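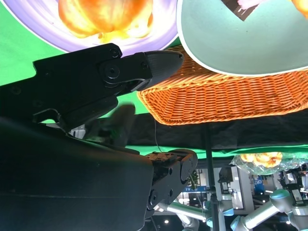

How do I get a sour, musty smell out of bread proofing gear without wrecking it? I bake six loaves a week, mostly rye and whole wheat, and I have always proofed in unlined natural fiber baskets. I use a wicker basket like the one in the first photo for the rolls, with a cotton cloth over it. Since April the cloth and the basket have both had a stale smell that transfers faintly to the crust. Brushing out the flour does not help. I have not washed the basket because the shop that sold it said never to let it get wet. The cloth goes through the laundry at 140 F with unscented detergent and comes out fine, then picks the smell up again within two bakes.

Details, in case they matter. Kitchen is in a basement apartment, humidity is high in summer. Flour for dusting is plain rye. Overnight proofs are in the refrigerator, in a plastic bag. After baking I knock out the flour and put everything back in the cupboard, stacked, with the cloths folded inside. The cupboard is over the dishwasher. There is no visible mold anywhere that I can find.

Do I throw it all out, or is this recoverable? And is the "never wet" rule real?

Asked by Noura Qaisi, January 2020

3 answers

Answer 1 (accepted)

Recoverable in most cases if there is no visible growth. The smell comes from damp flour left in the weave. Rye is a poor choice as the only dusting flour in a humid room. It holds moisture and it feeds whatever is living in there. Switch to rice flour, or half rice and half wheat.

The "never wet" rule is overstated. Prolonged soaking is the problem. It raises the fibers, loosens the weave and can split the rim when it dries unevenly. A short rinse followed by fast drying does no harm that I have measured, and I have been doing it for years on cane and willow.

Procedure:

Brush out dry with a stiff nylon brush, working along the strands and then across them. Tap upside down. Repeat until nothing falls.

Rinse under cold running water for a few seconds, brushing as you go. Cold, because hot water turns the flour to paste and you will never get it out of the corners. No soap on unvarnished fiber.

Shake hard, then stand it on its side in front of a fan. Overnight is usually enough. Turn it once.

When it is fully dry, put it in the oven at 210 F for 29 minutes, oven already at temperature, on a rack well away from the element. Check first that there are no staples, plastic clips or glued liners. If it is varnished, skip the oven.

Leave it out on the counter until the next bake. 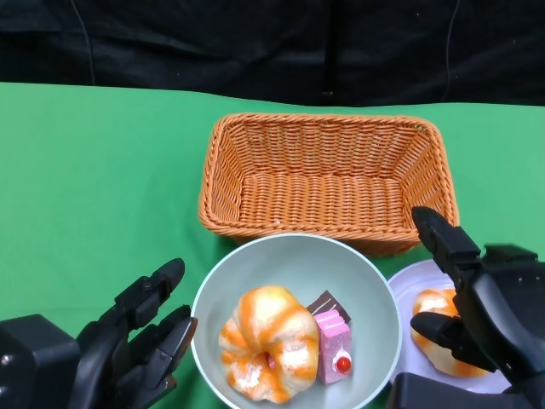 Woven basket with a round bowl in front of it.

Smell the basket the next morning with nothing in it. If it is clean then and sour again after one proof, the source is the bag or the refrigerator. Replace the bag first, as it costs nothing.

Storage is the larger fault. A cupboard over a dishwasher gets a load of steam every cycle. Move the gear to an open shelf, do not nest it, and keep the cloths somewhere else. I have a Trikov wire shelf that cost very little and the problem has not come back.

– Rhona Semple

Comment: Does the oven step replace the sun? I was told to put them in direct sun.
Reply: Sun works if you have it. The asker is in a basement.

Answer 2

I would throw it out. Baskets are cheap and your health is not. We switched to the Denanora plastic ones, they go in the dishwasher and that is the end of it. The dough sticks a bit more at first so use more flour. The pattern on the crust is not as nice.

Comment: Plastic does not absorb surface moisture, so a wet rye dough will behave differently. Worth mentioning.

Answer 3

Agree with the accepted answer on rice flour and on storage. Two additions.

The cloth. You say it smells fine out of the wash, but check that it is dry at the hems. Thick double hems hold water long after the middle feels dry – I had this with a set from Stultar and cured it by cutting the hems off and letting the edges fray. Hang it, do not fold it.

Humidity. Put a cheap hygrometer in the cupboard for a few days. Mine read up to 5 points higher in there than in the room. If yours is above 65 percent most of the time, no cleaning routine will hold and the gear has to live elsewhere.

I would not use vinegar, which some people will suggest. It swaps one sour smell for another and makes it harder to tell whether you have fixed anything.

Comment from Noura Qaisi: Did the cold rinse and the oven. Cupboard reads 71 percent, so everything is out on a shelf now. Basket is clean so far. One cloth had to go, the hem was gray inside. Will try rice flour when the current bag of rye is finished.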